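Robotics Club: the table-clearing project

The senior group has spent this term on one job: getting a pair of robot arms to clear plates from a worktop and put them in a tray. It sounds small, and most of the students thought it would be finished before half-term. It wasn't, but the group is now well into it and there is a good deal to report.

The project is called Ruta, a name the students voted for in January. There are two teams. Selar looks after the arm that picks up and Vernar looks after the arm that steadies. Ayodele Ogunleye, who runs the club, moved a few people between teams after the first month so that everyone has now worked on both sides of the job.

Ceramic plates came first. They are dull enough for the cameras to find the rim, and heavy enough to stay put when a finger touches them. The group wrote its first grasping routine around them and it held up well. Steel plates have been harder. The polished surface picks up whatever is near it, and the software kept placing the edge of the plate in the wrong spot. Selar's answer was to stop looking for the whole circle and search only for the part of the rim nearest the gripper.

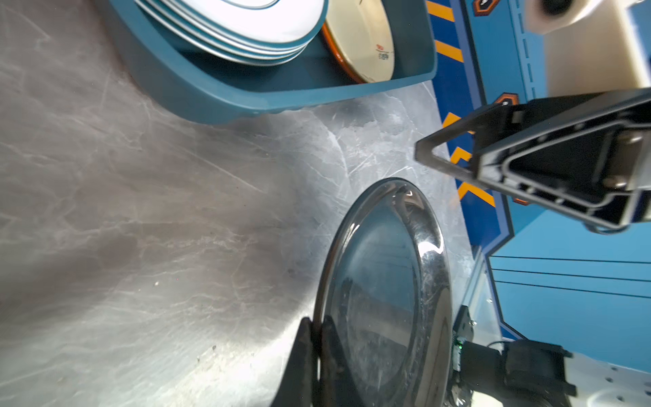 SENIOR GROUP — PROJECT NOTES

The steel plate is held by its rim and stood on edge, with the stacked plates waiting in the teal tray behind it. Getting a plate upright is the step the students argued over longest. Lifting it flat needs a grip from both sides, and the fingers do not open wide enough for that. Holding it by one edge is simpler, but the plate can swing if the arm moves off too quickly. The group now uses a slow lift, a pause, and then the move across to the tray.

A test run is 10 plates. The rule agreed by both teams is that a run only counts if no one touches anything between the first plate and the last. Dropped plates are logged with a short note on which step went wrong, and the notes are read out at the start of the next session. Several changes to the code have come straight out of those notes, including a smaller closing force for the ceramic plates and a longer pause for the steel ones.

The next piece of work is the handover, where one arm passes a plate to the other. Vernar has a version that works in simulation. On the real arms it is still too stiff, and the second gripper tends to close before the first has let go. Students who are comfortable with Python and would like to help with the timing should speak to Ayodele.

The group will show the project at the Ekwueme Cup, in the open class. Each entry gets 3 minutes at the table and a few questions from the judges, so the students are also practising how to explain their work — some of them find this harder than the programming.

Sessions are in the usual room and finish at 5.30 p.m. Please bring your own laptop and charger if you can. New members are welcome in the junior group at any point in the term. The senior group is full until after the Cup.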